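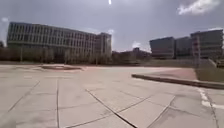 Why does my outdoor robot stop dead halfway across a big paved area?

Most of the time it has lost track of where it is. Wide flat paving gives it very little to lock onto, so the position drifts, the safety check trips and it parks itself. Clean the sensors, restart from a known spot, keep the routes shorter.

Workshop > Outdoor machines > Faults and fixes

41 shares

OK so longer version. We run a Fulley, the knee-high sweeper, four wheels, on the open paving at Amundsen. Two weeks fine. Then error 2909, over and over, always out in the middle, never near the shed where you could do something about it. Writing this down while I still remember what we did. January 2024 if anybody needs to know how old this is.

What went wrong

Fault 2909 on ours = position lost + wheel slip in the same run. Manual says "return unit to dock." Thanks. The dock was a long walk away and the wheels lock when it faults. Do not drag it with the wheels locked. I did. Flat spot on a tire, new tire.

Worse bit: after I cleared the fault it started off again by itself while I had my hand by the brush. Only crept, but still. Clearing the code is NOT the same as switching off. Key out first. Every time. Then hands.

Before you touch it

- Red button down, then key out, key in your pocket. Not on the lid.
- Wait for the brush to stop turning. It coasts.
- No loose sleeves, no dangling lanyard. I cut mine off.
- Lift from the side handles, never the bumper. Bumper clips are junk.
- If it stopped on a slope, wedge a wheel before you release the brake. A scrap of 2x4 will do.

Joints and seams

Big concrete slabs look flat. Get down and lay a straightedge over the joints, you'll find lips. Front caster hits one at a slant, wheel spins, robot thinks it moved and it didn't. There's your slip. Cross joints as square as you can. In the route editor drag the line untill it meets the seam head on. Takes ten minutes, fixed more than anything else did.

Same with going from slabs onto brick. Different grip, different rattle. Slow it down a notch for the changeover, both directions.

Cracks: fill the bad ones, or draw a keep-out box over them and sweep by hand. I draw the box.
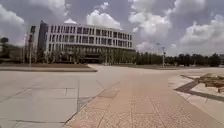
Give it something to look at

Robot steers partly off what its sensors can pick out. Out in the open there isn't much and trees move in the wind. So:

- Start every run from the same mark. Chalk washes off, use paint if you're allowed.
- Keep the route nearer to curbs, planters, posts, anything that stays put. Ours was good up to the middle and then gone.
- Break one giant loop into small ones. Ours ran 49 minutes without a stop, way too long. Now 3 short loops with a pause at the mark between each.
- Wipe the sensor window with a damp microfiber. No paper towels, no glass cleaner with ammonia, it hazes the plastic.

Steps and posts

The scary part. Cliff sensors are on the underside and they clog with the dust the thing is sweeping. Clogged sensor, robot either refuses to move at all or (older firmware) doesnt see the drop. Toothbrush, dry, before each run. Then test: lift the front edge off the ground with the drive off the floor too, on blocks, key in. It should throw a drop warning right away. If it stays quiet, it does not go out near steps. Period.

Keep-out lines a full robot length back from the top of any stairs. I'd go more. A drifted position means your line has drifted too, which is exactly what 2909 is telling you.

Bollards: short round ones sit low and some bumpers ride over the rounded top edge and don't trigger. We put the Zilline foam strip on ours, lower edge. Ugly. Works so far. Check the glue in April or whenever it warms up, cold glue lets go.

Somebody on foot the whole run until it's gone a week clean. Walk behind it, not in front.

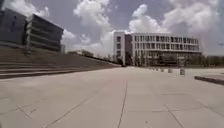 Jeanie Lamont writes that she got the same code on a Skurholm and it wasn't the route at all, it was a loose wheel encoder plug behind the left side panel. Pushed it back in, zip tie, no more stops. She also says to pull the battery as well as the key before taking a panel off, the key on hers only cuts the drive and the brush stays live.

Good one, adding it. Check the plug before you redraw everything, I wish I had. Ours was seated fine but it took two screws to find out.

2 comments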